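Jarasgate Residents' Forum
Household and Shared Kitchens > Linen, Laundry and Storage

Topic: Guidance on the folding and storage of kitchen cloths

Started by: Linen_Secretary

Members are invited to comment on the draft wording below before it is placed in the handbook for the shared kitchens. The present page dates from the opening of the building and refers to a drawer that has been removed.

Draft wording:

1. Kitchen cloths are to be dried fully before storage.
2. Cloths are to be folded to a square no larger than the container in which they are kept.
3. Each kitchen is to keep its cloths in one lidded container, labelled on the short side.
4. Cloths used for floors are not to be stored with cloths used for dishes.

Comments should be kept to the matter in hand. The draft will remain open until the end of February.

Yến Nghiêm
Linen and Stores, Jarasgate

Reply from: drulov_stairs_4

I support items 1 and 4 without reservation. I would ask that item 3 be reconsidered. A lid is an obstacle. In our kitchen on the Drulov side the lids were separated from their containers within a month and are now used under plant pots. Residents with wet hands do not wish to remove a lid, and they leave the cloth on the tap instead.

I should also like to know whether item 2 is intended to apply to the large glass cloths, which do not reduce to a small square without becoming too thick to stack.

Reply from: M_Kariuki_House

I write on behalf of the kitchen group at Kariuki House, which shares the linen service. We have used lidded containers for two winters and have no complaint. The lid keeps out flour and crumbs. Our kitchen is heavily used for baking, and before the lids were introduced the cloths had to be shaken out before use.

On the subject of thickness, a glass cloth may be folded in thirds along its length and then in half twice. The result is a little taller than the ordinary cloths but sits well enough if placed at the bottom.

Reply from: pantry_shelf

With respect to the previous contributor, the bottom is the wrong place for a cloth that is wanted every evening. Removing it disturbs everything above. I have raised this before under the topic on tea towels, which was closed without a decision.

My own practice is to stand the folded cloths on edge, in the manner of papers in a file. Any one of them may then be taken without touching the others. I would be obliged if the draft could permit this.

Reply from: Linen_Secretary

The comments are noted with thanks. In answer to the points raised:

The service holds 2,009 cloths across all buildings, of which 96 are of the large glass type. Item 2 was written with the ordinary cloth in mind. I am content to add a sentence for the large type.

Standing cloths on edge is not forbidden by the draft. It does depend on the container being well filled, as a half-full container allows them to slump. Kitchens that hold few cloths may find a flat stack more suitable.

The matter of lids will be considered further. The removed drawer will not be reinstated.

Y. Nghiêm

Reply from: drulov_stairs_4

I am grateful for the reply. May I ask why the containers must be plastic? The old tins were perfectly serviceable and several of them remain in the cellar.

Reply from: Linen_Secretary

The draft does not specify plastic. Clear containers were chosen for the last order so that a resident may see whether any cloths are left without opening a cupboard full of boxes one after another. The tins in the cellar have rust along the seams and are to be disposed of. A cloth left against rust will mark, and the mark does not wash out.

Reply from: top_floor_east

I have only recently joined the building and had understood that the folding was done by the laundry. The cloths that come up to us on the top floor arrive folded in a long narrow shape, which fits none of our containers. We then unfold and refold the entire delivery. Would it be possible for the laundry to fold to the square in the first place? It seems a poor use of residents' time to do the work again.

Reply from: M_Kariuki_House

I second this. The long fold was introduced when the cloths hung over a rail. There has been no rail at Kariuki House for some time.

Reply from: pantry_shelf

There is still a rail on our landing and it is in daily use. I would be sorry to see the long fold abandoned entirely on account of kitchens that have chosen to do away with theirs. A cloth on a rail dries between uses. A cloth folded into a box while slightly damp will smell by the following morning, whatever item 1 may say, and there is always somebody who believes that slightly damp is dry.

Reply from: M_Kariuki_House

The last remark is fair as a general observation, although I do not accept that it applies to our kitchen. We keep a separate hook for cloths in use. The container is for clean ones only.

Reply from: Linen_Secretary

I have spoken to the laundry. They are willing to fold to the square for those kitchens that request it, provided that the request is made once for the whole year and not altered from delivery to delivery. Kitchens with a rail may continue to receive the long fold. Requests should be sent to Linen and Stores with the name of the building and the floor.

For kitchens that continue to fold their own, the method preferred by this office is as follows. Lay the cloth flat with the hemmed edges to left and right. Smooth it from the middle outwards. Bring the left edge to the right edge and press along the fold with the side of the hand. Turn the near edge up to the far edge. Fold once more if the container requires it. With a striped cloth the stripes serve as a guide, and if they run straight on the top face the fold beneath them is generally true.

The folded cloth should be lowered in level. If one side is pushed down ahead of the other it will creep out of square, and those placed upon it will follow.

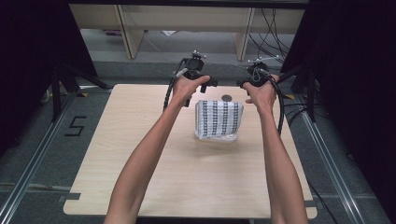 It is also advisable to work on a clear table and not on the draining board, where a dry cloth will take up water from beneath. The open container should be within reach before folding begins.

I would add that the corners of the current containers are rounded and the corners of a folded cloth are not. A cloth folded to the full width of the base will therefore ride up at the corners. Allowing a finger's width on each side avoids this. The wording of item 2 will be amended to read "slightly smaller than the container".

Y. Nghiêm

Reply from: top_floor_east

Thank you, that is most helpful. The finger's width had not occurred to us and explains a good deal. Our request for the square fold will be sent this evening.

One further query. We have been given a bottle of Drulteo fabric rinse by a departing neighbour. Is it suitable for dish cloths?

Reply from: pantry_shelf

Rinses of any kind should be kept away from cloths used for drying. They leave a coating, and the cloth then moves the water about the plate without taking it up. I speak from experience with a different make and cannot comment on that one.

Reply from: Linen_Secretary

This office does not recommend any fabric rinse for kitchen cloths. Bath towels are a matter for the individual resident and fall outside this topic.

Reply from: drulov_stairs_4

I return to the question of lids, which has not been settled. I have asked on our staircase and the feeling is firmly against. If Kariuki House wishes to have lids on account of its baking, it should have them. I see no reason why the rest of us should be bound by flour that is not ours.

Reply from: M_Kariuki_House

We have never asked that others be bound. The draft was not ours.

Reply from: Linen_Secretary

A revised draft follows. Changes are confined to items 2 and 3 and to a new item 5.

1. Kitchen cloths are to be dried fully before storage.
2. Cloths are to be folded to a square slightly smaller than the container in which they are kept. Large glass cloths may be folded in thirds and then in half twice.
3. Each kitchen is to keep its clean cloths in one container, labelled on the short side. Use of a lid is left to the kitchen concerned. Where flour is in regular use a lid is advised.
4. Cloths used for floors are not to be stored with cloths used for dishes.
5. Cloths may be stacked flat or stood on edge. Kitchens with a rail may keep the long fold.

There are 25 spare containers in the store, with lids, for any kitchen that is short. They may be collected between 9 and 11 in the morning and must be signed for. Shelf labels can be had at the same time.

Y. Nghiêm

Reply from: pantry_shelf

I am content with item 5. I would still prefer that the label be placed on the long side, as our shelf is shallow and the short side faces the wall.

Reply from: Linen_Secretary

Item 3 will read "labelled on the side facing outwards".

Reply from: drulov_stairs_4

Agreed on behalf of the staircase. We shall return our lids to the store once the plants have been moved.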